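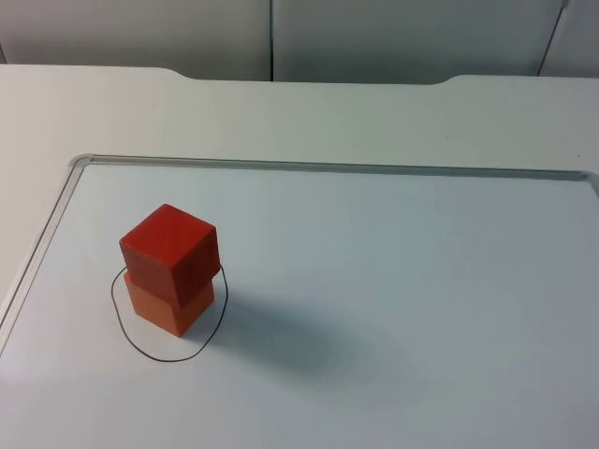 Red on orange, inside the marker loop. White board, bench by the wall panels.

13 February 2023

Block stacking set, bench notes. Carrying on from the last entry, where I had got as far as sorting the cubes and cleaning the board. Today was the board layout, the first stacks and a start on the instruction sheet for the Sillska activity box.

Board first. The white one is staying. I tried the cubes straight on the tabletop and the pale grey is too close to the white of the sheet we want to lay beside it, so the edge of the working area gets lost. With the board down it is clear where things are meant to go. It slides if you lean on it. Put two strips of the thin rubber matting underneath and it stopped sliding, but it then rocked at one corner, so I took them off again and used four small dots cut from the same matting. Better. Dots are in the tin with the spare screws.

Marker loop. I drew this freehand with the thin black pen. The plan in the Dindomard notes was to use a plate as a template and get a proper circle. I did that on the back of the board and didn't like it. With a true circle people try to centre the stack, and then they spend their time nudging the bottom cube about and not stacking. The freehand one is lumpy, bulges out on the left and sags at the front, and you just put the cube somewhere inside it. That is all we want from it. The instruction can then say "inside the line" and leave it there.

The pen is the dry-wipe one, not the permanent. Checked on a corner: comes off with a dry cloth straight away, and with a damp cloth after an hour. I haven't tested it after a week. Will draw a line on the back of the board and leave it until March.

Do not rub the loop with your sleeve when picking up the cubes. I did this once and had to redraw part of the line.

Cubes. Only the red and the orange used today. Both painted wood, slightly matt, corners taken off. The red is a good strong red. The orange I am less sure of. In the tin it looks like a proper orange, but on the white board it goes towards coral, and on the side away from the light it is more of a burnt orange. Next to the red, on its shaded side, the two are closer than I would like. Held them both up at the window and there is no problem there at all, so it is the light on the bench. Options:

- move the lamp over to the right
- swap the orange for the yellow when the bottom cube has to be called by its colour
- leave it, and call them "top" and "bottom" on the sheet

I prefer the first, but we can't ask everyone who gets the box to move a lamp. Leaning towards yellow. Yellow paint needs another coat before it can be used, the grain is showing through on two faces.

Stacking. Bottom cube flat on the board, inside the line, then the second on top. I was checking how far off square the top one can be and still count as a stack. The old sheet says "place one block neatly on top of the other", and that led to a long argument over what neatly means. The one in the photo is what I would call a fair pass. The red is turned against the orange and hangs over at the left and the front, but it is on top of the orange, and the orange is inside the line. I want that to be a pass. If the sheet makes it a fail then the sheet is wrong.

Suggested wording for the sheet:

Put the orange block inside the line.
Put the red block on top of the orange block.
The red block does not have to be straight.
Take your hand away.

The last line needs to be there. Without it people keep hold of the top block and say they have finished.

I had a line in about the corners lining up and have crossed it out. Also crossed out "gently".

Edges. The rounding on the corners is right for hands, but it does take a bit off the flat part of each face, so there is less to sit on than you would think from the size of the cube. When I push the top one out by small steps it goes earlier than I guessed it would. This matters for the taller stacks and not much for two. I'd keep the rounding as it is. The Sidside samples had sharp edges and stacked very well and were horrible to pick up.

Paint. Matt is better than the gloss ones we had in the first batch. The gloss cubes skate about on each other if there is any dust, and they showed every fingerprint. Matt ones grip a bit. Some colour rubs off on the white board if you drag a cube across it, seen with the red more than the orange. Faint, wipes off. Note for the sheet: lift, don't drag. Or a second coat of sealer, which I would rather do than put another line on the sheet.

Photo. I want one of these for each step, same view, so that they can be laid side by side on the printed sheet. For print I would like the stack a bit nearer the middle of the board. It is well over to the left at present, and if the sheet is trimmed on that side it will look odd. The line would have to be drawn again further over. Before wiping this one, trace it on to baking paper so that we get the same shape back. I like the shape.

Storage. The long tray from the Ji order fits 8 cubes in a row with a finger gap at the end. If the board goes in under the tray it has to be cut down to 297 mm on the long side to match the lid. I measured the board against the lid and there is enough to take off without touching the loop, as long as the cut is made on the right. Have not cut it. Want someone else to measure it before the saw comes out, as I got the last one wrong.

Lid is stiff. Candle wax along the runner helped.

Things left over from last time:

Felt for the bottom of the tray: arrived, wrong colour, using it anyway.
Sealer: half a tin left, skin on the top, strain before use.
Sandpaper: out of the fine. Only the medium left, and that is too rough for the painted faces.
Labels: still not done.

To do next:

Second coat on the yellow, then try yellow under red on the board in the same spot and compare with today's photo.
Trace the loop.
Move the loop towards the middle, redraw, new photo.
Try three high, same wording on the sheet, see whether it holds up or needs a line of its own.
Order fine sandpaper.
Give the sheet to 5 people who haven't seen the box and don't say anything while they read it. Write down where they stop.
Measure board again, then cut.

Board and the two cubes left out on the bench. Please don't wipe the board until the loop has been traced.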